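Re: baskets or trays for the sandwich table?

On 7/21/21, Arvo Kuusisto wrote:
> Has anyone settled on a layout for the snack table? I have a whole stack
> of plain trays from Kovalchuk and no idea if sandwiches look right on them.

Hello Arvo, and hello all,

Lovely to see your name on the list again! I went back and forth on this myself before our December social at Kakari, and I've come down firmly on the side of a round wicker basket — it makes a wrapped sandwich look like somebody cared. Ours sits beside a plain beige tray, with the Coca-Cola bottles on the clear two-tier rack at the back where people can reach them.

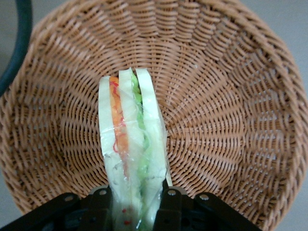
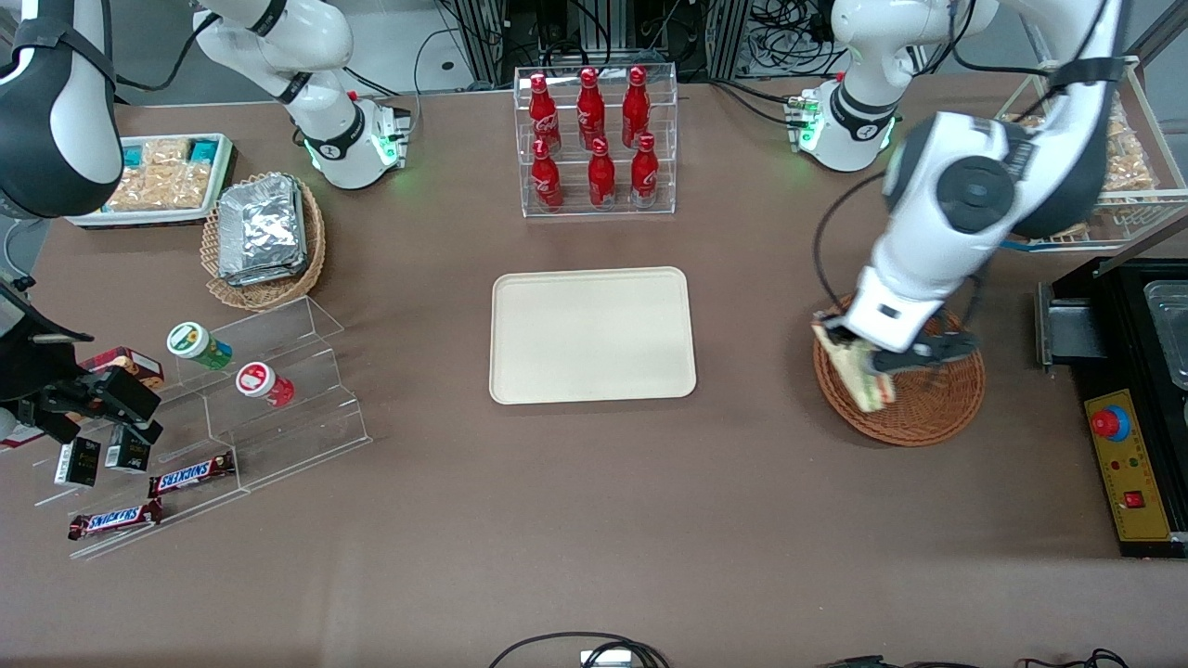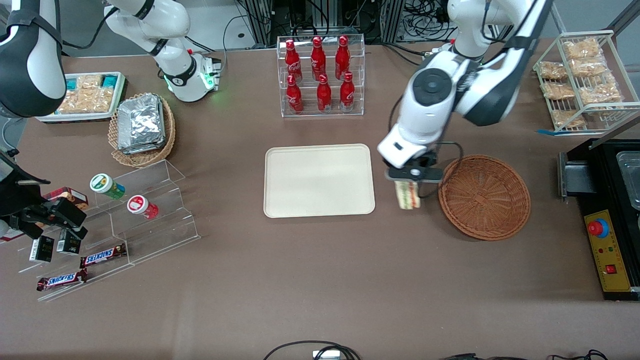 Round wicker basket and sandwich in all three, the bottle rack in the last two.

Do the sandwiches need to be wrapped before they go in a basket?

I would wrap every one, snugly, and stand them on end so the filling shows. We made 40 last time and the wrapping took two of us less time than the slicing did.

Keep your trays for cookies, Arvo, they'll be perfect.

Warmly to everyone at Simance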